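Preseo 工时记录数据集 说明文件

版本与状态
当前版本是第 2 版,更新于 2023年11月28日。第 1 版请不要再用,里面有一列“有效工时”,算法是错的,后面会讲。维护人 Salim Were。有问题直接提 issue,不要发私信,私信里说过的事情过两个月我自己也找不到。

这份数据是什么
Mabula 是一家做广告文案和活动策划的公司,员工按周填工时表,每一行写客户代号、任务类别、小时数和一句备注。Preseo 是把这些表格导出、脱敏、合并之后的结果。公司内部换过一次填报系统,旧的叫 Fusiveck,新的叫 Olex,两边的字段对不上,合并花掉的力气比脱敏多得多。

先把丑话说在前面:工时表记录的是人们在填表那一刻愿意写下来的数字。它和人们真正花掉的时间之间有什么关系,我不知道,我看过的几篇内部分析也没有证明过。很多人拿到这类数据的第一反应是画一张“各部门效率对比图”。请先把下面几节读完再画。

文件清单
entries.csv 主表,一行是一条填报记录
people.csv 人员表,只有匿名编号、岗位大类、入职年份段
clients.csv 客户表,只有代号和行业大类
codes.csv 任务类别对照表,新旧系统各一列
changelog.txt 改动记录
notes_zh.txt 填表说明的原文,两个系统各一份

主表字段
entry_id 记录编号,重新生成过,和原系统编号没有对应关系
person_id 匿名人员编号
week 周序号,从数据起点开始数,不是日历周
client_id 客户代号,内部事务统一写作 INT
code 任务类别,已经映射到新系统
code_raw 填报时的原始类别
hours 小时数,按填报原样保留
granularity 填报的最小单位,旧系统是 30 分钟,新系统是 5 分钟
submitted_late 是否逾期提交,真或假
source 来源系统,F 或 O
note_len 备注的字数,备注正文没有公开

关于 hours 这一列
旧系统的最小单位是 30 分钟,新系统改成 5 分钟。管理层当时的说法是“精度提高了”。我对这个说法有很大保留。最小单位变细以后,整点和半点的记录仍然占绝大多数,大家只是在更细的格子里继续填原来的数。真正变多的是一些很碎的条目,比如一个电话、一封邮件,以前会并进前后的任务里,现在单独列一行。这会让“平均每条记录时长”在换系统之后明显下降,有人据此写过一段话,说员工的工作节奏变快了。数据支持不了这个结论。

另一个问题是补填。submitted_late 为真的记录,是在截止时间之后才提交的。可是按时提交的记录也不见得是当天写的。截止时间前那一个小时里系统总是最慢,知道的人都知道为什么。凭回忆填的一周,和每天下班前填的一周,在表里长得一模一样,我们没有任何字段能把两者分开。

还有凑整。公司的合同周工时是固定的,于是每个人每周的合计都漂亮得可疑。有几位文案整个周期里没有一周多出来,也没有一周少掉。我不相信有人这样工作。更可能的情形是,先把确定的几项填上,剩下的小时数找一个客户放进去。放给谁,多半看哪个客户预算还宽裕。
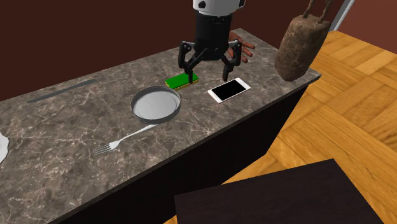

关于 code 这一列
旧系统有 30 个任务类别,新系统压缩到 11 个。映射表在 codes.csv 里,多数条目没有争议,“初稿”和“改稿”合并成“撰写”就是一例。有争议的是“构思”。旧系统里它是独立类别,新系统把它取消了,填表说明要求归入“撰写”或者“内部会议”,由填报人自行判断。我们的映射一律归入“撰写”。这样做只是为了有一个统一的处理,我不认为它准确。如果你的研究和创意工作的时间分配有关,请用 code_raw,并且只用来源为 F 的部分。

“其他”这个类别也需要小心。新系统上线后的头一个 February,也就是第一个完整的二月,“其他”的占比高得离谱。原因我问过几个人,得到的说法互相矛盾:有人说下拉菜单加载不出来,有人说根本没收到培训通知。两种说法我都没能核实,所以数据保持原样,没有清洗,也没有打标记。

脱敏处理
姓名、客户名、项目名全部替换为编号。入职年份合并成年份段。备注正文整列删除,只留字数。人数太少的岗位并入相近岗位,合并关系不公开。

我不会说这份数据“完全匿名”。一个在 Mabula 待过的人,如果记得自己哪一周请了假、服务过哪类客户,大概率能找到自己那几行,运气好的话也能找到邻座的。使用者必须同意不做这种尝试。这条约束靠的是自觉,我也清楚它有多弱。

为什么撤回第 1 版
第 1 版有一列 effective_hours,做法是用小时数乘以一个按任务类别设定的系数,会议打折,撰写不打折。系数从哪里来,文档里写的是“依据行业经验”。我找不到这份经验的出处,问过最早写下这句话的人,对方说是从上一家公司的模板里抄的。于是第 2 版删掉了整列。如果你手上的结果用到了它,请重新计算,或者至少在文中写清楚。

第 2 版的其他改动:修正了两个系统交接期间的重复记录;week 改为连续编号;新增 granularity 字段;clients.csv 中的行业大类重新归并过一次,归并之后“公益”和“政府”仍然分开。

可以拿来做什么
研究填报行为本身,比如凑整、逾期、碎片条目,这是我认为它最合适的用途。也可以用来测试表格合并和类别映射的工具,两个系统之间的差异足够麻烦。教学用途也行,学生很快就会发现汇总数字和明细之间的别扭之处。

不建议拿来做什么
不要用来评估个人或部门的绩效。不要用来推算一篇文案“应该”花多少小时。不要用来训练报价模型,除非你愿意把上面提到的所有毛病一起学进去。也不要拿它和实验室、医院之类按班次打卡的数据直接比较,打卡记的是人进门出门,工时表记的是人怎么交代自己的一天。

已知缺陷
实习生在旧系统里不填表,换系统后才开始填,人员表看上去像是突然扩招。
外包人员的小时数记在对接人名下,无法拆分。
请假在旧系统里写作零小时,在新系统里没有记录。统计每周人数时这一点会造成偏差。
有少量记录单条超过一天的总小时数。多数像是漏了小数点,我没有改,因为改成什么都是猜。
加班几乎不存在于这份数据里。这不等于没有人加班。新旧系统都允许填超出合同的小时数,但超出部分要主管逐条确认,你可以自己想象大家的选择。

读取时的注意事项
所有文件为 UTF-8 编码,逗号分隔,首行为列名。空值写作空字符串,不要当成零。person_id 以字母开头,有些表格软件会把带 E 的编号认成科学计数法,请按文本导入。来源为 F 的记录里,client_id 偶尔带尾部空格,合并前先去掉,否则会凭空多出几个客户。

许可与引用
仅限非商业研究和教学使用,转发时请连同本说明一起转发。引用时写明数据集名称和版本号,版本号尤其不要省。

反馈
发现错误请附上 entry_id 和你用的版本。只写“数字看着不对”的 issue 我会关掉,这份数据里看着不对的数字太多了。有人问过会不会出第 3 版,前提是公司愿意提供提交时间戳,目前得到的答复是“在讨论”,同样的答复我在上一版发布时也收到过。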